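Clubs & Schools > Court Sports > Scoring and Timing > Rustholm Tabletop Scoreboard

April - by Zarmeena Lashari

Rustholm Tabletop Scoreboard, indoor, multi-sport

Back in stock. Sold out twice over the winter so if you were on the waiting list, check your email first, your one is held until Thursday.

Tabletop board for basketball, netball, futsal, badminton, handball. Scores to 199 each side, period, team fouls, possession arrow, countdown clock. Red digits for the score, amber for the clock. Readable from the far end of a normal sports hall, lights on. Not for outdoors. Not for under a leaky roof either, we've had two back like that.

What you get
Board, mains lead (three metres), wired hand controller, carry bag, printed quick guide. Horn is built in, three volume settings. The loud one is LOUD. Try it on low before the juniors come in.

Sizes and weights
Width 98 cm. Depth 30 cm with the feet out, folds flat for the bag. Weighs a bit less than the old model, one adult can carry it up a flight of stairs fine. Wall bracket sold seperately, part number 1651. Same bracket as the old board, so if you have one up already leave it where it is.

Clock
Counts up or down. Tenths in the last minute, can be switched off. Timeouts run on their own without losing the game clock, which was the big moan about the last version. Shot clock is not included - you need the Tastora pair for that, they plug in at the back, left hand socket. Right hand socket is for the spare horn. Please don't swap them.

Controller
Big buttons, rubber cover, works with cold fingers. Hold HOME and GUEST together for three seconds to clear everything. Yes people do it by accident. There's a lock switch underneath, use it between periods.

Battery option
Jadoon pack, clips in behind. Nearly 50 hours on standby, a full tournament day in use if you keep the brightness on medium. Charge it the night before. Takes an overnight to fill from flat, no fast charging, don't try it with another make of charger.

Match software
Free with every board. Team names, squad lists, running fouls per player, saves a match report you can print or send to the league. Windows and Mac, no tablet version yet. We keep being asked. Jairo Apaza in support is testing one but no date, so don't buy on the strength of it. Connects by the USB lead in the bag, and you can load both squads at home the night before then just plug in at the table.

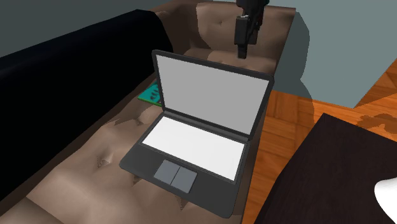 Any ordinary laptop will do for the match software.

League presets for netball and basketball are already in there. Futsal you set up yourself, takes five minutes, save it as a preset and you're done.

Delivery and returns
Two to four working days, mainland. Islands a bit longer, ring for a price. Comes by Zestico, they need a signature so give a daytime address - school office is best, not the hall. Two year guarantee on the board, one year on the controller and battery. Keep the box for the first month please.

Club discount if you order two or more, put the club name in the notes when you check out and we take it off before we charge the card. Schools can order on invoice, same as ususal.

Spare controllers and leads are on the Parts page. Old model controllers do not fit this board.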